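Shared Kitchen and Study Room Project: Progress Report to the Raso Fund
Spring reporting period
Prepared by Emiliano Cuevas, project coordinator

Dear friends at the Raso Fund,

Thank you, first of all, for your patience with this report, which I had hoped to send you before the end of April and which kept growing every time I sat down with it. It has been a full season at Hikotier House, and there is a good deal to tell.

When we last wrote, the evening English classes had 58 learners on the rolls. We now have 78, and the waiting list is back (a happy problem, though I do feel it when I have to call people and ask them to hang on until a seat opens up). Most of the new learners come from the packing plant and the two nursing homes on Saber Street, so we moved the late class to 7:30 to let them get home and eat first. Attendance at that class picked up right away.

The conversation tables are still the part people talk about most. One of our longtime learners passed her driver's test this spring after practicing the questions out loud with her table for weeks, and she brought everyone a cake!
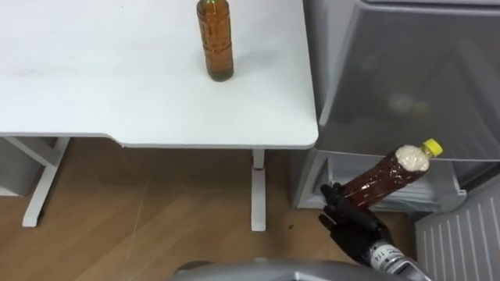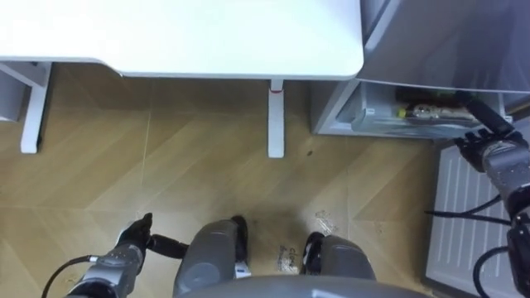

Photos: Hikotier House

On the money side, we have spent the book budget almost in full. The workbooks came to $350 more than we had planned, mostly because the publisher moved to a new edition and the old one could no longer be matched. We covered the difference from the spring supper, so your grant line is untouched. We have lent out 177 books from the little library, and I am pleased to say that nearly all of them have found their way home again.

The one piece running behind is childcare. We had counted on the Clamix Center next door for two evenings a week, but their staffing changed over the winter and they can only offer us one. I have been talking with the church across the way about the second evening, and I hope to have an answer before summer classes open. If it means a small change to the budget, I will write to you before we commit to anything.

Next up are the summer schedule, a refresher for our tutors, and a beginners' writing class that learners have been asking for since last year. You would be very welcome at any of it, and the coffee is always on.

With warm thanks from all of us,
Emiliano Cuevas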